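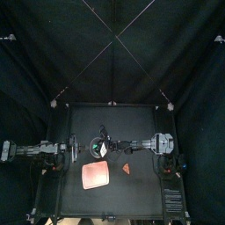 A bimanual cell has a hazard that single-arm cells do not have, and the usual safety paperwork barely mentions it. Each arm is the nearest solid object to the other. Fencing, light curtains and floor marking all concern the boundary between machine and person, and an integrator can satisfy every line of that checklist and still deliver a cell in which two grippers are allowed to occupy the same space. During small-object work the grippers come close together over the center of the table, level with each other, with a small gap between them. Whatever holds that gap open is the safety system. In too many cells it is a number in a configuration file, and the number is wrong.

I have an interest to declare. In April I reviewed a collision at Drander, on a two-arm cell integrated by Ullell with motion software from Arow. The right wrist struck the left gripper during a handover at 200 millimeters per second. The damage was one bent finger, one cracked camera ring and a cable pulled out of its connector. No one was hurt. The incident was closed the same afternoon as an operator error, on the grounds that the operator had resumed the program from pause without homing both arms.

I think that classification was wrong, and I think it is wrong most of the times it is used.

The sequence was as follows. The left controller dropped its connection and reconnected. On reconnection it reported its last commanded position. The arm had sagged 16 millimeters during the dropout, as an arm with soft brakes will. The planner on the right side checked its path against the reported position, found the path clear and ran it. The resume button was lit and available throughout. The operator pressed a button the machine offered.

Arow's planner had a minimum separation setting, and it was set to 75 millimeters at commissioning. Handover tasks could not run at that value, so it was lowered to 2. I do not object to a low value in principle. Two arms that must pass a part between them have to come close. I object to a low value applied over the whole table, in every program, with no record of who changed it. A separation limit should be reduced inside a named zone for a named move, and restored when the move ends. Kang's older controllers did this with a plain lookup table. It was tedious to fill in and it worked.

The second problem is what the collision model contains. It usually holds the links and the gripper bodies as supplied. It seldom holds what was bolted on afterward: the camera, the marker plate, the bracket, the loop of cable that swings wide when the wrist rolls. At Drander the first contact was with the camera ring, which did not exist as far as the planner was concerned. The tabletop, by contrast, had been modeled to the millimeter.

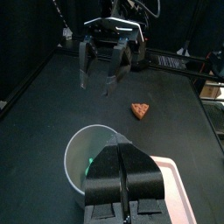
Both grippers over the table, with the cup, the tray and the heart-shaped piece.

Light parts make the matter worse. A small heart-shaped piece or a cup does not look like a load case, so the risk assessment scores the task low and the review is short. The score describes the payload. The energy in a collision comes from the arm, and the arm weighs the same whatever it is picking up.

Han-gyeol Seok, who ran commissioning for Ullell on that job, disagrees with me on the remedy. His position is that homing after any fault is a reasonable rule, that it was written in the manual and that an interlock adds stops the customer will end up bypassing. He is right about bypassing. I have seen jumpers in cabinets too. But a rule that depends on a person remembering it at the end of a shift is a weak control, and the software had everything it needed to enforce the rule itself. Reading the encoders on reconnect and comparing them with the last commanded position is a few lines of code. If the two disagree, resume should stay dark until both arms have been homed.

I would ask for that check in every two-arm cell, along with a collision model that is remeasured whenever hardware is added to a wrist, and a change log for the separation limit. Drander now has the first and the third. The model was still waiting on dimensions for the replacement camera ring when I last asked.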